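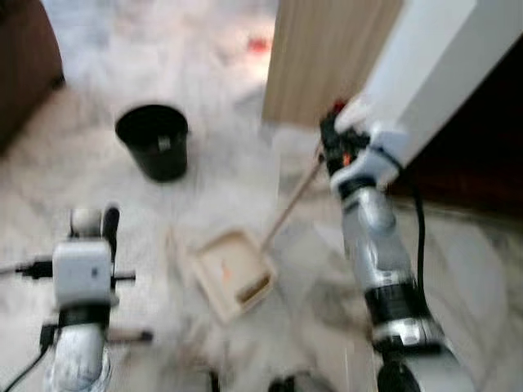 Marius Toma asked at the first review why a floor task had been chosen at all, when every other group was working at table height and the teleoperation station had been set up for that. His second point was that a policy trained on a few hundred demonstrations would mostly learn the habits of whoever held the leader arms. Both remarks shaped the work below, and the second is taken up again under Results.

1. Task

The task is called "pan to pot" in our logs. The right arm holds a dustpan by its handle, with the pan resting on the floor and orange debris inside. A black plastic flower pot stands nearby. The robot must lift the pan without spilling, bring the lip over the rim of the pot, tip it, and return the pan to the floor. Sweeping is not part of the task. The debris is placed in the pan by hand before each episode.

The handle is long compared with the pan, so a small rotation at the wrist becomes a large movement at the lip. This makes the task harder than it looks from the operator's seat. It also means that an error in the grasp angle is carried through the whole episode, as the gripper does not regrasp.

2. Station

Demonstrations were recorded on the Nasus two-arm station in the Villalba building. The operator moves a pair of leader arms and the follower arms copy the joint positions. The head camera looks down on the work area and both arms. Joint positions, gripper commands and head camera images are written to one file per episode.

The left arm is not needed to hold anything in this task. We kept it in the recordings anyway, held near a rest pose, so that the action format matches the two-arm tasks already in the Olalano archive. Fermín Fuentealba suggested masking its actions during training. This was done for the second model only.

Force feedback is not available on the leader arms. Contact between the pan and the floor has to be judged by eye, or from the sound.

3. Recording procedure

There were two operators, Touran Ranjbar and Constanza Pereyra. Each practiced until she could complete the task several times in a row, and practice episodes were not saved. The procedure was then fixed as follows.

Place the pot inside the taped region, position chosen from the printed list.
Put debris in the pan.
Close the right gripper on the handle and check that the pan lies flat.
Start recording, perform the task, stop recording with the pan back on the floor.
Mark the episode as good, spill, or aborted.

Operators were told not to correct a spill. In early sessions Constanza would lower the pan, shake it level and continue. These episodes look smooth when replayed but contain pauses of several seconds in which the arm hardly moves, and a model trained on them tended to stop in the same place and stay there. After this was noticed, an episode with a pause was marked as aborted.

Motion blur in the head camera images was a known problem. The exposure was set long to suit the evening light, and fast movements smear the floor and everything on it. Marble with gray veins gives the camera little to hold on to in any case. Shorter exposure was tested on one Sunday and gave images too dark to use, so the original setting was kept for all later sessions. Operators were asked to move more slowly instead.

4. Data

In total 259 episodes were recorded. Of these, 185 were kept for training. The rest were removed for spills, pauses, a slipped grasp, or a missing camera stream. The missing streams came from a cable that worked itself out of its connector during large wrist rotations. It was taped down in January and the fault did not return.

Images were reduced in size and the joint data was resampled to match the image rate. The Prononix conversion script used for this drops the last sample of each file without a warning. We found it when the recorded gripper commands and the images disagreed in length. Our corrected copy is in the project folder.

5. Training and results

Two models were trained by imitation on the same episodes, one with the left arm actions included and one with them masked. Masking removed a slow drift of the left arm that sometimes brought it close to the handle. It had no clear effect on the pouring motion.

Both models lift the pan reliably. Most failures happen at the tip: the lip stops short of the rim and the debris lands on the floor. The error is larger when the pot is at the far side of the taped region, where we have fewer demonstrations.

On Marius's second point, he was partly right. Touran tips the pan in one turn, while Constanza tips it in steps. The models mix the two, starting with a quick turn and then hesitating. Training on one operator at a time removed the hesitation but left too few episodes for the far pot positions. Hipólito Pereyra proposed adding an operator label as a model input, and this has not been tried.

6. Remaining work

More episodes are needed at the far positions, recorded with a single agreed tipping style. A wrist camera on the right arm would show the lip and the rim together at the moment of tipping, which the head camera does poorly. The mount has been printed but the cable is too short to reach the hub. A longer one is on order.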